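Home | Docs | FAQ | Forum | Downloads

We use cookies to remember your settings. Accept | Manage

Vena grasp planner: frequently asked questions
Kept by Cornel Surdu. Last looked over in February.

Does Vena work out of the box?

For boxes, mugs and other chunky things, mostly. For anything thin, expect to spend an afternoon on the settings. The Lutness brochure says "any household object" and I would ignore that line.

How many demonstrations do I need?

People quote 100 per object. I have seen 100 good ones beat 2,000 sloppy ones, so the number alone tells you very little. Ask whoever quotes it how they tested.

Why does the planner pick such odd grasps on narrow handles?

It scores contact area first and balance second. On a comb or a paintbrush those two pull against each other, and the default weights favour the wide end. Set the handle weight to 2 and try again.

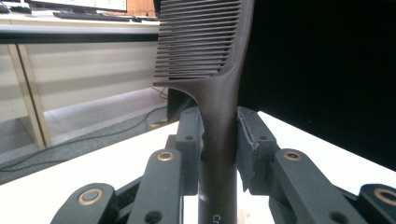
If that makes no difference, check the width estimate before you blame the planner. Dark, fine-toothed objects give the depth filter trouble, and it tends to fill the gaps and report a solid slab. The Zamfir filter is meant to fix this - I am not convinced, but it does less harm than the old one.

Is the confidence score any use?

For sorting attempts within one session, yes. As a chance of success, no. Almost 14 per cent of my failed grasps scored near the top.

Can I run it with the Dedell controller?

Yes, at the slower rate. Claims about the fast mode come from simulation - treat them that way.

14 comments | Share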